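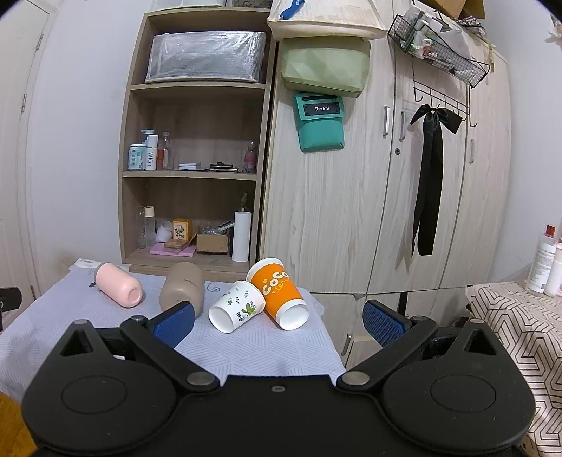 Nuneso asked on the tracker whether the upright labels could be trusted for objects that begin on their side, and the answer for the November release was no. This version fixes that.

Fivley: set-upright demonstrations, data card
Updated Jun 24, 2026

Contents
327 demonstrations recorded with a hand-held gripper in homes in Nultberg. Bottles and cups start lying on a table and the task is to stand them up. Each folder holds the video, the gripper pose and the opening width.

Changes
Start and end labels are now separate fields. Over 40 demonstrations were relabelled. 2 were dropped for missing pose data.

Results
We trained the Sjögren baseline on the old and new labels, with 4 seeds each. The new labels gave fewer early releases on cups. Bottles showed no clear difference.

Known problems
Opening width drifts in long recordings. Clear bottles have poor depth. Rooms were left as they were, so backgrounds are cluttered. Split by home, not by demonstration.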